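# Wrist camera view in simulation: window looks tilted and wood texture goes in all directions

Posted by **Vinzenz Kuster** in Simulation / Arm cells
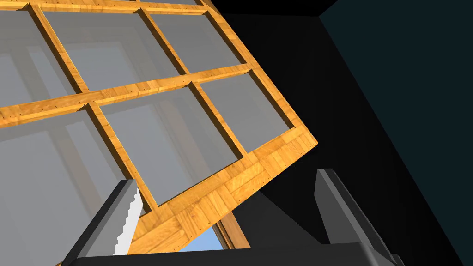

*Wrist view in the simulator, fingers open, window at upper left*

Hello all. I am setting up the simulated copy of our arm cell before we touch the real one in March. The room model came from the Ikuna scene pack and the gripper model was made by a colleague. I have 3 points I can't solve alone.

First, the window stands very diagonal in the wrist view. In the room editor it is perfectly straight. Second, the wood has a parquet look, with short blocks in changing directions, and I expected long grain along the rails. Third, I see white teeth on the pad of the left finger but not on the right one. Is a pad missing in my model?

I already loaded the scene again 2 times and deleted the texture cache. Same result.

---

**Seraina Thaler**

The tilt I would not repair before you check the wrist angle. The camera is fixed to the hand, so when the last joint turns, the whole room turns with it in the view. Do it like this:

1. Send the arm to its home pose and write down the value of the last joint.
2. Set this joint to zero, leave the others alone, and take a new view.
3. If the window is still diagonal, open the camera mount in the gripper file and look at the roll value. Ours was wrong by 25 degrees after an export, and I searched a whole afternoon in the wrong file.

Please don't rotate the window itself. It will look right from one pose and wrong from all others -- and later your collision shapes don't fit anymore.

For the pad: your right finger shows its long flat side to the camera, so from this view I can't say if the pad is there. Hide the left finger in the model tree and orbit around the right one. If there is no pad, compare both finger entries. In many files the second finger is a mirrored copy and the pad has its own line, which is easy to forget.

---

**Ramiro Sepúlveda**

just reinstall the scene pack, worked for me

---

**Amrit Fortin**

Seraina is right about the joint. I add something for the wood. It looks to me that a floor material was assigned to the window frame. Open the material list of the window and see which name is there. When you put a plain wood, set also the texture scale again, the old value stays saved. We use some 600 for frames in Prekix, but your units can be different, so try with one rail first.

The gray glass where a second window comes through weakly, I would check too. Look in the room tree if two window objects exist. If the other one belongs to the room, leave it.

---

**Vinzenz Kuster**

Thank you both. The last joint was not at zero, I had a saved pose from an older test. The window material I will change tonight. The right finger I have not checked yet, I write again when I have opened the file.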